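Wednesday, Trultorcombe, sim bench

Reran the peg tray task with the Lekar controller this morning, after the Beken baseline looked too good last week. Same arm model and table, but the contact stiffness is now set from the Lüthi notes and the tray start angle is random. 427 episodes before lunch.

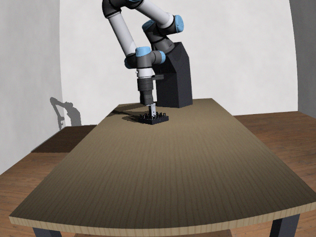

Most of the bad episodes go wrong at the approach. If the finger comes down a little off square it catches a peg top, the wrist force climbs and the controller backs out. It gets 4 tries, then the episode is scored as a fail. I raised the approach height by 12 mm and the retries dropped, though each episode takes longer.

Lifting is a separate problem. The block can turn in the grip just after it leaves the table, and the pose estimate lags behind. Seed 1231 does it every time, so I am keeping that one for debugging.

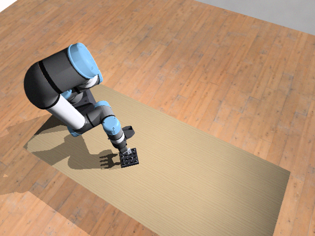
Lekar's side replied at four that the lag is probably in the pose filter and not in the grip, and that they would log the raw pose next to the filtered one before touching any friction values. Fair enough. Friction stays as it is for now.

To do: add raw pose to the log, rerun seed 1231 at both approach heights, then the full set overnight.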